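About Us

Hi, I'm Maritza Tamayo, and I run Rirnamgate. We write the house rules for people who teach robots to do everyday jobs with their hands, and then we use those rules ourselves, every working day, so we find out pretty fast which ones are any good!

I started out at Nisbet, checking recordings for a picking project called Dulon. We had a safety binder with 206 pages in it and I think I was the only one who had read the whole thing (I had a long train ride). People weren't careless. They just couldn't find the bit they needed while they were standing at a table with both hands busy. So I went home and wrote the parts that mattered on one sheet of paper, and that sheet is still more or less what we hand to new operators today.

These days we do two things. We write practice guides for teams using hand-held grippers and small robot arms, and we record our own demonstrations by those same guides. A lot of our work is packing and unpacking ordinary stuff, the kind of thing you'd have under your own sink. I love it, by the way. There's something very satisfying about a well-packed box.
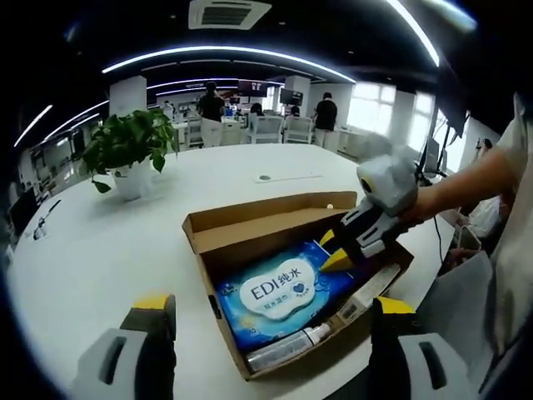 Box work with the hand-held grippers: wet wipes and a clear spray bottle, flaps folded back.

Our rules for a job like that fit on a card. Fold the flaps back before you start. Keep your free fingers away from the jaws. Bottles get their caps checked before they go anywhere near a box. If something slips, leave it in the recording and mark it, don't quietly start over – a slip is useful, and a pile of perfect takes teaches a robot very little about real life. And everybody in the room gets told when we're recording, including visitors.

Then there's the boring part, which I happen to like best. We check the first 3 recordings of every session before going on, and we stop at 200 for any one setup so things don't go stale. When a set reaches 1,000 it gets a full review by somebody who didn't record any of it. We keep all that in Vurko, our log, and clients can read every note we've made on their job (even the grumpy ones).

We last changed the card in December, when we reworded the line about handing a gripper to another person. If you'd like a copy, or want to come and argue with me about bottle caps, write to us through the contact page. I read everything that comes in.

Page updated 2026-01-06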